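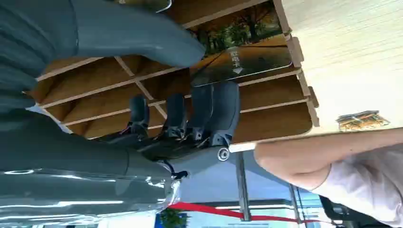
4 min read

I went back to my old neighborhood in Japan for Obon in August and stayed 15 days with Hatsue Matsuda, who rented me a room when I was a student. Her house is up the hill behind Kubo station. The rent then included breakfast, and so did this visit.

Obon is when families welcome back the spirits of their ancestors. The dates depend on where you are. Most of the country keeps it in the middle of August, but parts of Tokyo do it a month earlier, by the old calendar date moved straight onto the new one.

Hatsue cleans the family grave the day before. We took a bucket, a brush and a bag of incense and walked to the temple, and I carried the water up because the steps are steep.
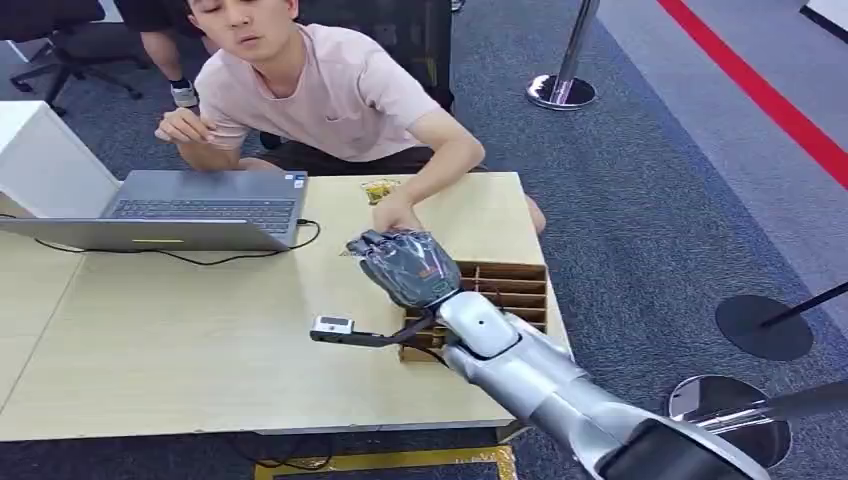
After that we set out the cucumber and the eggplant at home. They get short sticks for legs. The cucumber is a horse, so the spirits come quickly, and the eggplant is a cow, so they go back slowly with their things. My cow fell over twice and Hatsue moved one of its legs.

On the first evening people light a small fire at the door. Many apartment buildings don't allow it now, and her neighbor Takeshi Tamura uses a paper lantern with a battery light.

The dance was in the schoolyard. I knew two of the songs. Shaved ice was the only thing I bought, and I missed the grilled corn, which sold out early.
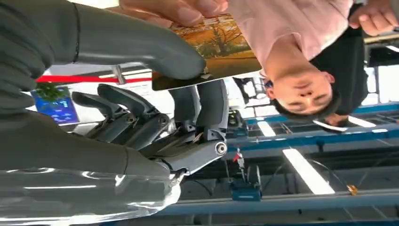 Getting there

The local train takes about 15 minutes from the main line. Trains are full in Obon week, so reserve a seat on the long-distance part if you can. The temple is a short walk from the north exit, uphill all the way. Small shops near the station close for several days, so bring cash and buy your incense before you arrive.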